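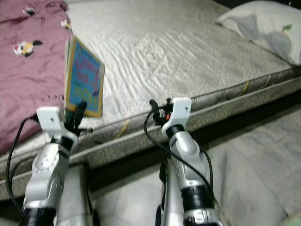

添付1:左で絵本を保持、右は開いて待機(ベッド脇)

件名:左グリッパ 把持中にトルク警告→右への持ち替えで停止
案件番号:803
対象:Zovorton 双腕(自宅組み)/制御 Oltavix
状態:対応中

症状
本の持ち替え動作。左でつまんで立てるとこまではOK。右が寄っていく途中で左に警告、両腕停止。再起動後も同じ。毎回ではない。

環境
作業場所は寝室のベッド脇。本は薄い子供向け、青い表紙に黄色の縁。添付1では上下逆さで持ってる。向きは今回の件とは関係なし、たぶん。
把持力の設定 60。電源は共用工房Skutdaleで組んだやつ、7月から変更なし。

やったこと
・ケーブル差し直し(左右とも)→変化なし
・把持力 60→40 → 警告は出なくなったが本が傾いて落ちる
・60に戻す → 再発
・右を動かさず左だけで保持 → 問題なし、しばらく放置しても平気
・右だけで空動作 → 問題なし
・Pomareの中継基板を予備に交換 → 1回通った、次で停止。だめ

気になる点
右のケーブルが腕の前に長く垂れてる。左は白いマウントの後ろから輪になって下へ。右を内側に振ったとき引っ張られてないか?目視ではよくわからず。
あとマットレスの横に黄色い紐が見えてる。指に引っかかると嫌なので次は中に入れてからやる。

追記 2019年1月3日
右ケーブルを面ファスナーで仮止め。2回続けて持ち替え成功。ただし可動範囲の端でまだ突っ張る感じあり、長さが足りないのかも。延長ケーブル手配ずみ。
ログ見ると警告の直前に左手首の電流が跳ねてる。右が原因なら左に出るのはおかしいのだが…中継基板で電源を共有してるせいかも。未確認。

残り
・延長ケーブル到着後に再試験
・左右の電源を分けて同じ動作
・把持力は60のまま、途中の値はあとで試す
・本の向きを直すのは別件で起票すみ

クローズはまだしないでくださ。再試験の結果をここに書きます。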